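Four parks, one tired family, and a lot of churros

So I finally sat down to write up our April trip, and I've got a mug of coffee, a sunburned nose and a phone full of blurry pictures of the backs of people's heads. We did a whole week of theme parks! Well, a week with one day off in the middle, when all anybody did was lie on the motel beds and watch game shows with the curtains shut.

If you've read this blog for a while you know we're a Bakbridge family. We've had passes there since my oldest was small enough to ride for free, and we know which water fountain is cold and which bathroom always has a line. But they raised the pass price again over the winter and my husband said, why don't we take that money and go see what everyone else is doing? I said yes before he finished the sentence.

We drove 1,102 miles door to door and back again. I wrote it down off the dash when we pulled into the driveway. The little one was asleep with a foam sword in his lap and half a pretzel stuck to his sleeve.

First stop was Clillbridge, which is one of those older parks with big trees and a lake you can smell before you see it. I loved it. The rides are mostly the kind I grew up with, and the wooden coaster shakes your teeth, and there's a carousel with a pipe organ that plays the same four songs all day long. My daughter rode that carousel 7 times and picked a different animal every time (the ostrich won). Parking was five bucks. Five! I tipped the guy in the booth out of pure shock.

Lunch there is nothing special, a burger under a heat lamp and fries that come in a paper boat, but you're allowed to bring a cooler in, so we did sandwiches by the lake the second day and were much happier. Bring bug spray. I'm still scratching.
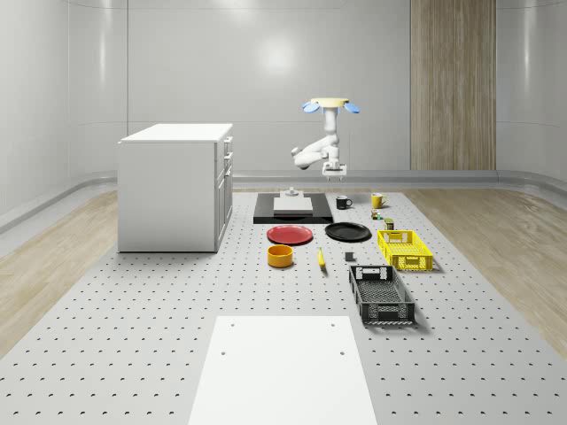 Then came Wakimik, and I have mixed feelings. It's the new one, the one all the kids at school have been talking about, and you can tell they spent a fortune on it. Everything is themed within an inch of its life. Even the trash cans have a story. The big draw is the indoor river ride, and we stood in line for it for an hour and fifty minutes with no fans and one vending machine that only took cards. My husband's card got declined, mine worked, and the soda was warm.

Was the ride worth it? The kids say yes, loudly. I'd say the first half is wonderful. You float through this dark forest with lightning bugs blinking all around you, and there's a moment where the music goes quiet and the boat just drifts, and I got a little teary, which I blame on no sleep. The second half is a lot of screens. I get motion sick from screens, so I mostly looked at my shoes.

Their app is a whole other thing. You need it to order food, you need it to see wait times, you need it to find the bathrooms, and it ate my battery by two in the afternoon. I ended up sitting on the floor by an outlet outside the gift shop with three other moms, and we had a very nice chat about sunscreen. If you go, pack a charger and get there before they open the gates. The first hour was the best part of the day by far. We walked on to three rides in a row.

Oh, and they hand out points for playing the games in the arcade building, and you need 500 of them to get the plush fox. My son got to 480. We don't talk about the fox in this house anymore.
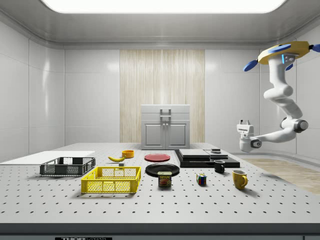 Yellow crate up front, dark one behind it.

After that Gillies felt like a nap. It's tiny, more of a family amusement park than a theme park, with a mini golf course on one side and a go-kart track on the other. You buy a wristband at a window and that's it, no app. The longest we waited for anything was ten minutes, and that was for soft serve. My youngest was finally tall enough for the little steel coaster and he rode it with his hands up and his eyes squeezed shut, screaming the word "again" before it had even stopped.

I also beat everyone at mini golf. I'm putting that in writing so it's on the record.

We finished up back at our own park on the way home, mostly to use up the last of our guest tickets, and you know what, I'd missed it. The cinnamon smell by the front gate, the cold water fountain, the train conductor who waves at everybody. They've repainted the swings and moved the pretzel stand over by the log flume, and I don't care for where it is now, but the pretzels are the same.

A few people asked what I'd skip. I'd skip the evening show at Wakimik unless you pay for seats, we stood behind a row of dads with kids on their shoulders and saw mostly sneakers. I'd give Clillbridge the extra day. And I'd bring a second pair of shoes for every single person in the car, me included. I had one pair and I wore them through the splash ride at Gillies like a fool, then squished all the way back to the motel.

We haven't decided on passes for next year. The kids want Wakimik, my husband wants wherever has the cheapest parking, and I keep looking up ticket prices for Clillbridge in the fall, when they do the hayrides and the lake path is lit up with lanterns. If any of you have been in October, tell me how cold it gets after dark, and whether the carousel is still running!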